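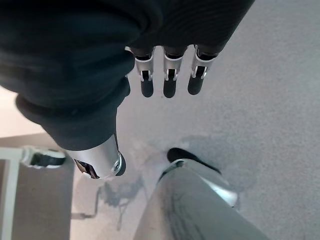

Cómo quitar el olor a humedad de una manta de lana heredada sin estropearla

Publicado en Hogar y textiles

¡Hola a todos! Llevo tiempo leyendo esta sección y por fin me animo a escribir. Me ha llegado una manta de lana preciosa que estaba en el arcón de la casa del pueblo, de esas gordas, tejidas en telar, con rayas granates y crudas y un fleco anudado a mano. Le falta la etiqueta, pero en una esquina lleva bordado «Wuvmont», que según mi madre era el nombre del taller. Estoy enamorada de ella, de verdad, la quiero poner en el sofá este mismo invierno.

El problema es que huele a cerrado una barbaridad. No veo manchas de moho ni agujeros de polilla (la he mirado a contraluz palmo a palmo), solo ese olor a sótano que se te queda en las manos. La he tenido dos tardes colgada en la galería y algo ha mejorado, aunque en cuanto la doblo vuelve. La tintorería del barrio me pide 69 euros y no me asegura nada.

Mi lavadora tiene programa de lana, pero me da pánico que salga del tamaño de un tapete. ¿La lavo a mano? ¿Vinagre? ¿Bicarbonato? He leído también lo del congelador y no sé si es para el olor o para los bichos. La he pesado y da 740 gramos, por si sirve; es más ligera de lo que parece.

¡Gracias de antemano, y si alguien conoce el taller que me cuente!

hilosueltos

trasto_feliz

Vinagre y lista. Yo lo hago con todo, hasta con las cortinas de la caravana, y nunca he tenido ningún disgusto. Un chorro en el cajetín del suavizante y a correr. Lo del congelador es para las polillas, para el olor no hace nada.

madejas_y_cafe

¡Qué maravilla de manta! Me dan mucha envidia esos flecos anudados. Yo restauro ropa de casa antigua por afición y he pasado por esto unas cuantas veces, así que te cuento cómo lo haría, con calma y empezando por lo más suave.

Primero, aire, pero aire en serio. Dos tardes es muy poco para una lana que ha pasado años en un arcón. Tiéndela en horizontal sobre un tendedero abierto, a la sombra y donde corra el viento, y dale la vuelta por la mañana y por la noche durante una semana entera. El granate al sol directo se come el color, ojo con eso. Y recógela antes de que caiga la humedad de la noche, o estarás deshaciendo lo ganado. Cepíllala por las dos caras con un cepillo de ropa de cerdas blandas, siempre en la dirección del pelo. ¡No te imaginas el polvo que sueltan!

Si después sigue oliendo, bicarbonato. La extiendes sobre una sábana vieja, espolvoreas 300 gramos bien repartidos con un colador, la enrollas con la sábana y la dejas hasta el día siguiente. Luego sacudes fuera y aspiras con la boquilla de tapicería a potencia mínima y una media vieja puesta en el tubo, para que no tire de las fibras. A mí me ha bastado con esto más veces de las que esperaba.

El lavado lo dejaría para el final. Antes prueba los colores: moja un bastoncillo con agua fría y una gota de jabón, apriétalo contra una raya granate y mira si mancha. Si mancha, no la laves en casa, porque lo crudo acabará rosa. Si sale limpio, bañera con agua fría y un jabón líquido para lana (uso el Lovent sin perfume, pero cualquiera neutro vale). La hundes, la aprietas con las palmas y la dejas diez minutos, sin frotar ni retorcer. En el último aclarado puedes echar media taza de vinagre blanco, ahí sí. Toda el agua a la misma temperatura, que los cambios bruscos son lo que fieltra la lana.

Para sacarla pide ayuda, que mojada pesa muchísimo y si la levantas por una punta se deforma. La enrollas entre toallas, aprietas y a secar en plano. Los flecos, péinalos con los dedos cuando todavía estén húmedos y quedan preciosos.

Y revisa el arcón. Si la madera huele igual, de poco te sirve limpiar la manta para volver a guardarla ahí. ¡Pon una foto cuando la tengas en el sofá!

lana_del_norte

De acuerdo con casi todo lo de arriba. En la lavadora yo no la metería: perdí una manta Fokthorpe con el programa de lana. Entró midiendo metro y medio y salió con 83 centímetros de ancho, tiesa como un felpudo. Ahora es la cama del perro, que está encantadísimo.

Para guardarla en verano, funda de algodón y nada de bolsas de plástico. Las mías van con unas bolsitas de lavanda y las saco a airear en julio. Del taller ni idea, lo siento, pero en los museos etnográficos comarcales suelen tener catálogos de tejedores y les encanta que les pregunten.

hilosueltos

¡Mil gracias! El viernes empiezo con el tendedero y el cepillo, y el bicarbonato ya lo tengo comprado. He metido la nariz en el arcón y sí, huele exactamente igual, así que abro otro hilo para la madera.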